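餐厅收餐岗位要上机械臂，原来的人该怎么安排？

提问者：豆沙不放糖
发布于2025年6月7日

我在一家员工食堂做前厅主管，食堂归Nyitrai园区管，中午用餐高峰有300人左右的座位在轮转。园区打算8月开始试用机械臂收杯子，供应商是Prollach，现在还在仿真里调动作，每周给我们发一次画面让提意见。

我手下收餐的有4个人，年纪都偏大，听说以后已经有人来问我是不是要裁人。上面的说法是不裁，但是没有书面的东西。我想问做过类似项目的：收餐的人后来都干什么去了？班次要不要改？供应商让我们提意见，我们不懂技术，能提什么？

下面两张是仿真里的画面，桌子、杯子和机械臂都有。
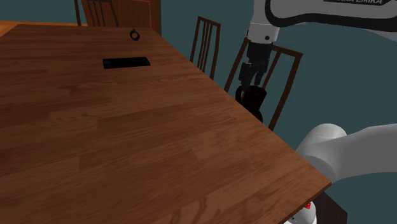
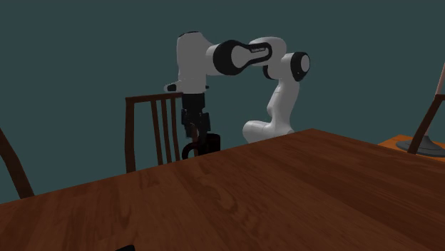

另外工资这块也想问。现在收餐有一项按桌数算的补贴，机器收了杯子，这项补贴怎么算，供应商和园区都没提过。

回复者：Dayana Bedoya

我们公司在Modden的食堂前年上过一套，说说人的事。

没有裁人，但是岗位变了。原来四个人都在外面收，后来两个人留在外面，一个去洗碗间，一个专门跟机器。跟机器的活听着轻松，其实一直要走动：杯子里还有剩饮料的要先倒掉，客人把杯子放在包旁边的要挪开，机器停了要按流程复位。头一个月这个人比以前还累，建议两个人轮着做，不要固定给一个人。

洗碗间要提前算一下。人收餐是一车一车推过去，机器是一个一个放，节奏完全不一样，我们开始时洗碗机经常空转，后来改成攒够一筐再洗。

补贴一定要在试用前谈好。我们是把按桌数的那项取消，改成每月固定257元，写进了岗位说明。口头答应的不算，换个经理就没人认了。

提意见不需要懂技术。让收餐的阿姨一起看画面，她们知道客人会把杯子放在哪里，椅子会拉到什么位置，桌上会留什么小东西。我们当时提的最有用的一条是“客人起身后椅子不会推回去”，供应商原来只测了椅子摆整齐的情况。

回复者：路过的老韩

不裁是暂时的，等合同到期不续就行了，劝你手下早做打算。

回复者：Leidy Palomino

我做设备交接，补充几点，和楼上不完全一样。

一、仿真里调好的动作，到现场还要重新走一遍。地面不平、桌子被人挪了一点、杯子外面有水，都会有影响。试用期排班不要减人，按原来的人数排，至少排满一个月再看。

二、杯子的种类列一张表给供应商，带把的、不带把的、纸杯、自带的保温杯都写上。客人自己的杯子怎么处理要先定规矩，我经手的Wirkinside那个点就因为这个赔过钱。

三、急停按钮的位置，每个班的人都要知道，包括临时工。培训要签字，算工时。

四、验收别只看收了多少个。我们那次合同写的是累计4000次抓取，次数达到了，可是有多少次要人过去帮忙没有记，后来和供应商扯了很久。人工介入的次数要从第一天开始记，这个数也能拿来和园区谈留几个人。

老韩说的情况我也见过，不过合同什么时候到期，你可以现在就去人事那边问清楚，再告诉她们。

提问者补充：谢谢各位。补贴的事我下周先和园区谈，杯子的表已经让她们在写了，光带把的就有好几种。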